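Two-arm bench cell: cable loops at the wrist, and how often do you re-home?
Bench Automation forum > Setup, upkeep and repair

marble_and_moss
Posted Mar 15, 2025

Hello all, long-time reader and very occasional poster. I've looked after our little two-arm cell at Risbridge since the previous person moved on, and I've inherited a folder of notes called Waltamus which is half wiring list and half shopping list, bless them. Most of it I've got the hang of by now, but there are two things I'd love some opinions on before I do the big April tidy-up.

First, the cable at the wrist. The corrugated stuff on the left arm goes over the wrist in one big arch. I've always left it generous so that the last joints can turn without tugging at the connector, but Embla Grønli (she does the same job as me at our other site, and is far neater) thinks I've left it far too long and that sooner or later it'll catch on something. She uses 45 mm of slack past the last clip and swears by it. Mine is more like a garden hose, I'm afraid.

Second, re-homing. The counter on our left arm says 3,217 cycles since the last full calibration, and I honour the old note in the folder, which says to do the zero check every morning and the full routine "when it feels off". I'd like something a bit firmer than a feeling! The grip pieces are small light things and we notice it quickly when the fingers close a hair to one side.

Both bases are bolted to the front rail, with the slotted tray underneath for the wiring. I'm putting up one from the wrist camera and two from the fixed cameras so you can see how the cables run.
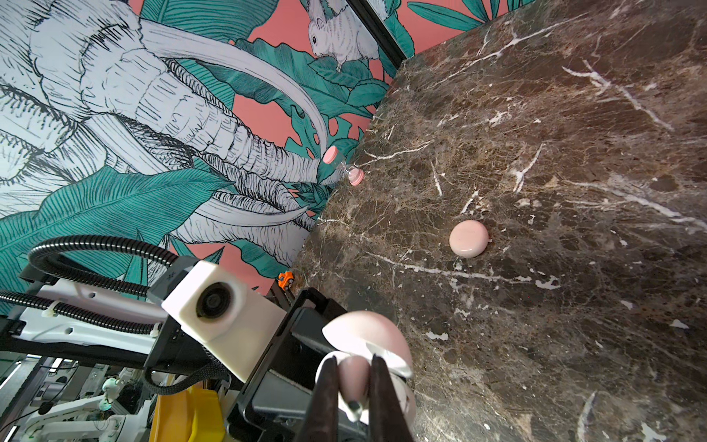
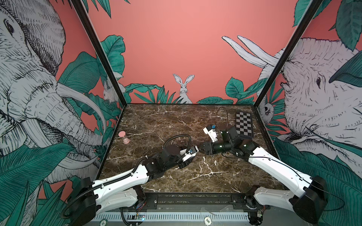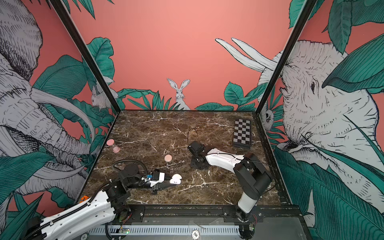
First one is from the wrist camera, the other two from fixed cameras, all in the Risbridge cell.

Any thoughts very welcome, and do be blunt, I'd much sooner hear it from you lot than find a broken conductor on a busy morning.

rail_and_bracket
Lovely looking cell, and I'm very jealous of that elephant. Ours has grey board on all sides and it's like working in a filing cabinet.

On the cable, I'm going to side with you against your colleague, at least partly. Short slack looks tidy when the arm is parked, but you need to measure it with the wrist rolled all the way over in both directions, and then do the same with the elbow folded right back. Your right arm in the third picture is folded a fair way back with the gripper pointing down, and that's a good sort of position to stop in and have a feel of the cable. If it's firm under your finger, it's too short. If you can pinch it into a little fold you've got enough. I did ours to a number out of a handbook and pulled a plug half out of its socket within a fortnight, so I'm a bit of a bore about it now.

wee_spanner
I'll disagree, nicely I hope. A big arch is fine with one arm, but you've got two of them facing each other across a small table. In your second picture the grippers are turned towards each other over the middle, and both arms have a loop standing up at the wrist. The day you ask them to pass something across, one loop has a chance of hooking over the other arm's fingers. I've seen it happen on a cell at Lunde and it took ages to untangle, with everybody standing round giving advice.

What I'd do is keep the length but lay it lower, with one more clip on the forearm so the arch leans back towards the elbow. You lose nothing in movement and the top of it comes down a good bit.

rail_and_bracket
Fair point about the handover, I was thinking of each arm on its own. I still wouldn't go down to 45 mm though. That might be perfectly all right with thin cable like the one on the right arm, but corrugated conduit doesn't like a tight bend and it'll split along a ridge.

marble_and_moss
Oh this is so helpful, thank you both. We do have a handover job coming (two arms, one small piece, lots of crossed fingers), so the low arch sounds like the one to try first. I've got spare clips in the drawer, the little white ones.

kallio_t
Tuulikki Kallio here, from the Preltavura workshop. Can I take up the re-homing question, as it's got a bit lost under all the cable?

"When it feels off" is too late, my dear! By then you have been teaching the arm bad habits for days. We do it like this, and it has served us well for years:

Every morning, zero check with the grippers empty and the table cleared. Takes 5 minutes with a cup of tea.
Every 65 hours of running, full routine on both arms, one straight after the other, even if only one has been busy.
After any knock, any loosened bolt or any change to the cables, full routine again before you run a single job.

That last one matters to you just now. When you move the clips, you change how the cable pulls on the wrist, and it does show up in the fingers. Not by much, but you say you notice a hair's width, so you'll notice this as well.

And please check the bolts on the front rail while you are down there. If both bases share one rail and it has shifted, you can calibrate until supper and it will still be wrong tomorrow.

wee_spanner
Seconding the rail bolts. A dab of paint pen across each bolt head and onto the rail, then you can see at a glance whether one has crept round.

I'm less convinced about doing both arms every time. If the right one has sat parked all week I'd leave it be. Every full routine is another run into the end stops, and I'd sooner save the gears.

kallio_t
We shall have to differ on that. Ours homes slowly and I've never worn out a gear with it, but if yours goes at the stops with a bang then I can see why you'd hold back. Slow it down first, and then see how you feel.

marble_and_moss
I'll check the homing speed tomorrow, I've never once thought to look at it. The paint pen is going on the list too.

Plan for April, then: rail bolts first, extra clip on each forearm, arch laid back towards the elbow, full routine on both arms at a gentle speed, and after that I'll go by hours. I've told Embla she's won on tidiness and lost on length, and she's asked for a second opinion from anyone using less than 45 mm, so if that's you, please speak up!

rail_and_bracket
Do post the arch once you've moved it, and tell us how the handover goes. I've got a second arm arriving for ours and I'd like to copy somebody's homework.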